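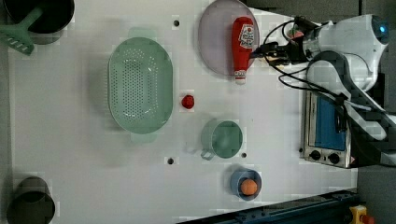 Vol. 15, Issue 2

From: Tiina Heinonen
To: Sesgate Soap and Salve list
Date: 11/21/25
Subject: Re: Calendula oil going off early – and a question on infusing

Hi Yupin, hi all,

I'll answer in pieces under your message, which I've trimmed. The digest cut the last paragraph of it for some people, so I've put that back.

Yupin Tanasarn wrote:

> I made a batch of calendula oil in July using dried petals from my own
> garden and sunflower oil from the grocery store. It was a nice deep
> yellow and smelled fine when I strained it. I used part of it in a salve
> in September and the rest stayed in the jar. Now the oil in the jar
> smells like old crayons. The salve smells okay so far but I don't trust
> it.

Old crayons is rancid oil. Some people say putty or stale nuts. I would throw out the oil in the jar. It won't be improved by filtering it or by adding something scented to it.

The salve is harder to call from here. Rub a little on the back of your hand and let it warm up for a few minutes before you smell it again. Beeswax has a strong smell of its own and it can cover the early stage. If you get any crayon at all, throw that out too. If you don't, use it up yourself over the next few weeks and don't give it away.

I would guess the sunflower oil is where the trouble started. There are two kinds sold in stores and the labels don't always make it easy to tell them apart. The ordinary kind is high in linoleic acid and doesn't keep well. The kind marked "high oleic" keeps quite a bit longer. The price is often close to the same. If the front of the bottle doesn't say, look at the nutrition panel and compare the monounsaturated and polyunsaturated lines. If the monounsaturated number is the big one, you have the high oleic kind.

Grocery store oil may also have been sitting under lights for a good while before you bought it. I look for the latest best-by date on the shelf, and I take a bottle from the back.

> The petals were dry when I put them in. I dried them on a screen in
> the back bedroom for about a week. They felt papery.

Petals that feel papery can still have water in the green part at the base. If you dried whole flower heads, that base is thick and takes much longer than the petals do. I break a few heads open with my thumbnail before I decide. If the middle bends, I leave the lot for another few days. When the weather is damp I finish them in the oven with only the light on and the door open a crack.

Left-over water usually shows up in a different way than rancid oil does. You would see cloudiness, a layer at the bottom of the jar, bubbles, or mold on any plant material sticking up above the oil. A sour or yeasty smell goes with that. You didn't mention any of those, so I think your drying was probably good enough, but check the bottom of the jar before you wash it.

> I infused it on a sunny windowsill for six weeks like the handout said.
> Chalerm told me he does his in warm water instead and it only takes an
> afternoon. Is that better? Does it come out weaker?

The handout is old and I would like to replace it. Six weeks in direct sun is hard on any oil. The warmth is useful but the light is not. If you want to do the slow method, put the jar inside a paper bag or a sock and stand it somewhere warm. Four weeks is plenty. Shake it when you think of it, and keep the petals under the surface.

Chalerm's way works well and it's what I use now. For anyone who missed his message in the summer, it goes like this:

Put the dried herb in a clean, dry jar and cover it with oil by an inch or so.

Set the jar on a folded cloth in a pan of water. The water should come up to the level of the oil, no higher.

Keep the water hot but well under a simmer. He aims for a temperature where he can't keep a finger in it for long. I use a thermometer and stay near 120 F.

Leave the lid off, and lay a piece of cloth over the mouth. Wipe drips off the outside of the jar before you tip it, or the water goes straight into your oil. I have done this more than once.

Give it three or four hours. Turn off the heat and let it cool in the pan.

Strain through a coarse cloth, then through a coffee filter if you want it clear. Don't wring the cloth too hard at the end. The last squeeze is where the fine bits and any leftover moisture come through. I keep that last spoonful in a separate dish and use it the same day.

As for strength, I can't tell the two apart in a salve. The warm one is a little more orange. Haiyan thinks the slow one smells better and she may be right, but the smell is mostly gone by the time the wax goes in.

> Surachet says to add vitamin E and it will keep for years. How much do
> you use?

It won't keep for years. Vitamin E slows down the process in oil that is still fresh. It does nothing for oil that has already turned, and it isn't a preservative in the sense of stopping mold or bacteria. I add it at half a percent by weight, right after straining. More than that doesn't seem to help, and a lot more makes the salve sticky.

Surachet, if you have a jar that lasted years, please write in and say what oil was in it. If it was jojoba, that would explain a lot. Jojoba is a liquid wax and hardly goes rancid at all. It's also the most expensive thing on my shelf and I save it for face products.

> Last thing. Can I use the same oil for cooking, or take it by the
> spoonful? My sister-in-law read that calendula is good for the stomach.

I would say no to this one for anything made the way we make it. Our jars and cloths are clean, but we don't work to food standards, and plant material stored under oil can carry risks that you can't see or smell. Calendula petals do get used in food and in tea, and she could look into that separately. If she takes any medicine or is pregnant, she should ask her doctor or pharmacist first. It's in the same family as ragweed too, so anyone with that allergy should go easy even with the salve. Try a small patch on the inside of the arm and wait a day.

> P.S. How do you get the smell out of the jar?

Wipe it out with paper towel first, as much as you can get. Then hot water and washing soda, left to stand overnight, and then dish soap. Glass comes clean. The rubber ring or the lid liner often doesn't, and I replace those. A plastic pump or a plastic funnel that has had rancid oil in it is not worth saving. It will pass the smell to the next batch, and I believe it shortens the life of the new oil as well.

That's the end of Yupin's questions. A few other things while I'm writing.

The Hemmin order. The shared order for beeswax and high oleic sunflower oil goes in at the end of the month. Prices are the same as last time except the wax, which is up a little. The total so far is $656 and the shipping is free once we get to $925, so if you were planning to buy oil in the winter it would help everyone to put it on this order. Send your amounts to Haiyan, not to the list. She needs your name, what you want, and whether you can pick up from her garage. She can't hold things past the second week.

Tins. The Viseo tins with the screw lids leaked for two people when they were stored on their sides. Mine have been fine standing up. I don't know if it was a bad lot. If you have had the same trouble, tell me which size, and I'll write to them. Pour temperature might come into it too – a very hot pour can leave a gap around the edge as the salve shrinks, and then a soft salve creeps out on a warm day.

Labels. Please date your jars when you strain, and write down which oil it is. I have two jars of something brown from the last swap with nothing on them at all. One is probably plantain. If they're yours, let me know before I throw them out.

Archive. The old messages from before the move to Zesen are searchable again. The attachments did not come across. If you have a copy of the comfrey chart, please send it to me and I'll put it back up.

Handout. I've started on a new version of the infusing page with the warm water method first and the slow one second, without the sun. Chalerm has agreed to read it over. If you want anything else changed in it, now is a good time to say so. I already have a note to take out the line about fresh herbs, except for St. John's wort, where people do use them fresh. That one needs its own paragraph about wilting the tops first and keeping the lid loose, and I'd be glad if someone who makes it every year would write it. I don't make it myself.

Yupin, if you want to start again before next summer, I have some dried calendula left over and can spare you enough for a pint jar. It's this year's and has been kept in the dark. I'll bring it when I come by to pick up the wax, or I can mail it.

Tiina

--
You are receiving this because you are subscribed to the Sesgate Soap and Salve list. To reply to the sender only, change the address before sending. Digest subscribers: please edit the subject line when you reply, and trim what you quote.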